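How to fit an outdoor junction box for a garden light

We use cookies to make this site work and to remember your settings. Accept all | Manage cookies

Right, quick one. I've been asked this three times since June so writing it up properly. You've got a cable coming out of the wall, or up from the border, and it needs joining to another cable for a light. Outdoors. That join goes in a sealed plastic box. Not in tape. Not in a freezer bag with an elastic band, which is what I found at Verna Okafor's when I went over to look at her flickering wall lamp.

Before you start – check what you're allowed to do yourself where you live. New circuits outside, get an electrician. Swapping a like-for-like box on an existing run is usually ok but look it up. If anything looks burnt or green or you can't tell where a cable goes, stop and ring someone.

What you need

Box, rated IP65 or better, with room to spare inside. Buy one size up from the one you think.
Cable glands to match the cable. Measure the cable first, with a ruler if you have to.
Lever connectors or a terminal strip.
Screwdrivers, side cutters, stripper.
Drill, masonry bit, plugs, stainless screws. Ordinary screws rust and stain the wall.
Voltage tester. A proper two-pole one, not the little screwdriver with the neon in it.

I got mine from Fitzsimmons on the Clamstead road, about 62 pence a gland if you buy the bag. The box was a bit more than I wanted to pay but the lid seal is decent.

Turn it off

Off at the consumer unit. Lock it off if you can, or tape over the breaker with a note. Test your tester on something live, test the cable, then test the tester again. Sounds fussy. Do it anyway. Mawuli Bawa taught me that one and he's been doing this since before I could wire a plug.

Choose the spot

Under the eaves is good. Behind a downpipe is fine. Down at soil level is bad, it'll get buried in leaves and splashed all winter. Cables should come in from underneath wherever you can manage it, so rain runs off and drips. If one has to come in from the side leave a droop in it below the gland.

Drill the wall, not the box

Most boxes have fixing points moulded in, either outside the seal or inside with little caps. Use those. Every extra hole you put through the back is a hole water will find. Mark through the fixings with a pencil, take the box away, drill, plug, then offer it up again. Brick is better than mortar if you've the choice.

Check it's level now. Not after.

Glands

Knock out or cut only the entries you'll use. A step drill makes a nice clean hole, a knife makes a mess. Gland body through from outside, rubber washer on the outside, locknut on the inside. Then the cable through, and nip the dome up until you can't pull the cable. Hand tight plus a bit. I cracked one on the Nestach job leaning on it with grips and had to drive back for another.

If you've knocked out one too many, blanking plugs exist. Silicone doesn't count.

Joining up

Strip the outer sheath back so that it still pokes a few millimetres inside the box, past the gland. Leave plenty of core, a hand's length is good, you can always trim it and you cant stretch it. Strip the ends 11mm or whatever it says on the side of your connector.

Earth to earth first. Then neutral, then live. Tug each one. If it comes out it wasn't in.

Bare earth wants green and yellow sleeving on it. People skip this. Lindiwe Ngcobo bought a house where no one had done a single one and it took her electrician most of a morning just to work out what was what.

Fold the cores in gently, connectors lying flat, nothing trapped under the rim. 

Closing it

Wipe the seal. Grit on the seal is the main reason these leak, more than cheap boxes. Lid on, start every screw by hand, then tighten corner to opposite corner, like a wheel. Stop when the gasket's squashed evenly all teh way round.

Power on, test the light, test the RCD button. Write the date and what it feeds on a label inside the lid, mine says 23 October 2018, shed wall, 2 lamps.

If it trips

Straight away: usually a nicked core or a neutral and earth touching. Off again, open up, look.
Only after rain: water. Check the glands first and then the lamp itself, lamps are worse than boxes for this.
Now and then for no reason: get someone in with a meter.

Next up is the lamp bracket, which has its own page when I've finished it. Same drill bit so leave it out. 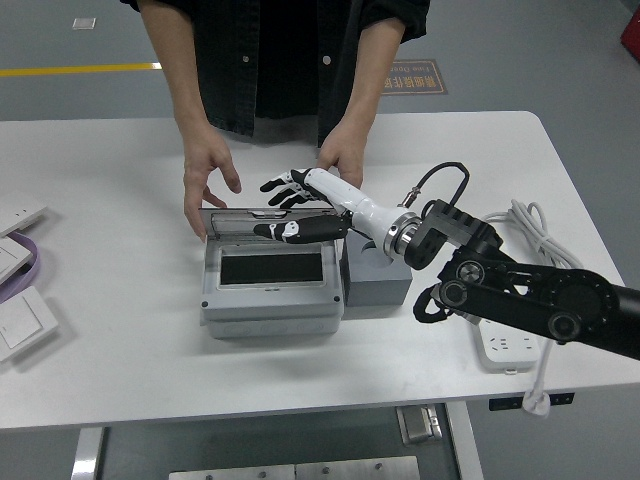 Oh and keep the spare glands in the bag with the size written on. Mine were all loose in a tin and I had to try every one of them against the cable.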